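Care and Repair of Stone Floors in a Shared Entrance Hall

Student project report, Building Maintenance course
Author: R. Pillai
Submitted January 29, 2024

1. Background

The subject of this report is the ground floor of Kitmont House, a residential building on the Caltov side of the river. The entrance hall and the room behind it are tiled in marble. The project brief asked for a study of one floor finish in a building that is in daily use, with a cleaning plan the owner could follow without outside help.

I chose marble because the course covers concrete, vinyl and timber floors in detail and spends less time on natural stone. Kitmont House was also easy for me to get to, and the owner gave permission for visits during the day.

2. What the project set out to do

The project had two aims. The first was to record the condition of the floor and find out where wear was worst. The second was to compare two cleaning methods and recommend one.

Restoration by grinding was left out. It needs trained operators and the owner had no money set aside for it this year. Stairs, doors and wall finishes were also left out, except where they affect how dirt reaches the floor.

3. Marble as a floor material

Marble is made mostly of calcite, which is fairly soft and reacts with acid. Both facts matter for a floor. Sand and grit carried in on shoes scratch the polish, and over time the scratches join up and the surface looks flat. Acidic liquids such as vinegar, lemon juice and many bathroom cleaners eat into the surface and leave pale spots, called etch marks. An etch mark cannot be mopped away because the stone itself has changed.

Marble also takes in liquids. A spill of oil or coffee that is wiped up at once may leave nothing behind, while the same spill left overnight can stain. Sealers slow this down but do not stop it, and they give no protection against etching.

Grout is usually the weak point. It is more porous than the stone and tends to darken first along the paths people use most.

4. Method

The floor was looked at in daylight and then again with a flashlight held low, which makes scratches and dull areas easier to see. I marked worn areas on a plan of the rooms using three grades: good, dull, and damaged. A water drop test was done in several spots. A few drops of water are left on the stone and the surface is checked for darkening, which shows that the sealer has worn off.

Two cleaning methods were then tried on neighboring strips of floor for 12 days:

Method A – the building's existing routine, a string mop and an all-purpose cleaner, with no sweeping beforehand.

Method B – dry dust mop first, then a flat microfiber mop and a pH-neutral stone cleaner, then a dry cloth.

The stone cleaner was Skirkon, bought as a concentrate and diluted following the label. The same person did both strips each time so that pressure and speed would be similar.

5. Condition of the floor

Wear follows the walking route from the front door to the stairs. The polish along this route is thin, and the edges of the rooms, where furniture used to stand, are clearly better. No tile was found to be loose. One tile by the front door has a chipped corner, which had been filled in the past with a gray compound that does not match.

The water drop test gave darkening on the walking route and none near the walls. The sealer is therefore patchy, and a single new coat over the whole floor would be uneven unless the old sealer is stripped first.

Etch marks were found in the back room only. They are small and round, and they are probably from drinks.

6. Effect of stone color on inspection

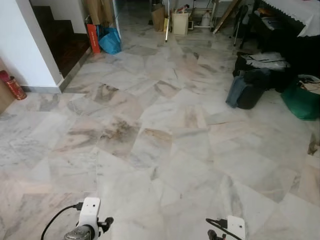 Natural color made the condition survey slower than planned. On a plain tile a stain shows up at once, but marble has its own dark patches and the two can be confused. Most of the slabs near the stairs are white and pale gray with darker veins, while several toward the middle of the floor have heavy smoky brown and charcoal swirls. On my first plan I graded part of this area as stained, and had to correct it on the second visit. The way to tell them apart is to look at the joints. Veining stops at the edge of a slab and a different pattern begins on the next one, whereas a spill normally runs across the grout and darkens it too. I would suggest that anyone repeating this work start with the grout lines.

7. Results of the cleaning trial

At the end of the trial the Method B strip looked clearer under the flashlight. The Method A strip had a faint film, most visible where the mop had changed direction. The film came off with clean water and a cloth, so it was residue from the cleaner and no harm had been done to the stone.

Neither method improved the worn route. Cleaning cannot bring back a polish that has been scratched off, and the owner should not expect it to.

Method B took longer on each visit because of the extra dry step. The difference became smaller after the first few days, as there was less loose grit to pick up.

8. Recommendations

Use Method B as the normal routine. Sweep or dust mop daily in wet weather.

Place a coarse mat outside the front door and a softer one inside. Lift both when cleaning, as grit collects under them.

Keep stored items off the bare stone, or put felt or a tray underneath. Metal containers can leave rust rings if the floor gets damp.

Strip and reseal the walking route. The quote obtained for this was $2,000, with materials included. This can wait until the mats are in place.

Keep vinegar and bathroom cleaners away from the floor.

9. Limits of the study

The trial was short and took place in January, when more grit and salt come in from the street than in summer. The grading was done by eye by one person. A gloss meter would have given figures to compare, but the department's meter was out on loan. The strips were also next to each other, so some dirt will have been walked from one to the other.

The marked plan and the daily cleaning log are attached as Appendix 1 and Appendix 2.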